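About Us / Our Workshop
How We Look After Our Grippers

Posted 11/4/18 by the Trakis workshop team 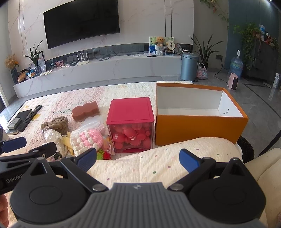
Trakis is a small company for the care of hand-held grippers. Our customers use them in homes, shops and small workplaces, and when the jaws do not close well anymore, they send the tool to us. We started with one bench on Salcedo Street. Now we have four benches in the same building, and a storage room which is already too small.

We are often asked what we do with a gripper when it arrives. The first work is always cleaning. A tool that is used among textiles collects a lot of fiber, and the fiber goes into places where the user does not look: behind the finger pads, around the hubs, in the joints of the arms. We take off the pads and brush every joint dry. We do not use oil at this stage. Oil and fiber together make a paste, and this paste is harder to remove than the fiber was.

After cleaning we check the pads. We press each pad with the thumb and look if the surface comes back evenly. If one pad is worn, we change both pads of the pair. Some customers ask us to change only the bad one, to save money. We have tried it in the past and the grip was pulling to one side, so we do not offer it now.

Then comes the alignment. The jaws are closed slowly on a strip of paper, first at the tip of the pads and after that in the middle. The paper must hold with the same force in both places. When it does not, we loosen the arm at the hub, correct it, and tighten again in small steps. This part needs patience, and a new colleague practices it for 20 working days before doing a customer's tool alone.

The last step is the closing test. Each gripper is opened and closed 1,001 times on our Nullis test stand. The extra one is done by hand, by the person who signs the service card. If this person feels any roughness, the tool goes back to the bench, also when the test stand found no fault.

In June we moved our spare parts to the Grestent shelving system. We keep 66 different parts ready, mostly pads, pins, springs and screws. Parts for older models can take longer, and we will write to you before we order them.

Between two services you can do some things at home. Wipe the pads with a soft damp cloth and let them dry with the jaws open. Do not store the tool with something between the jaws. If you hear a click when closing, please stop using it and write to us, and mention on which side you hear it.

Our workshop can be visited by appointment. You are welcome to bring your gripper and stay near the bench while we work on it.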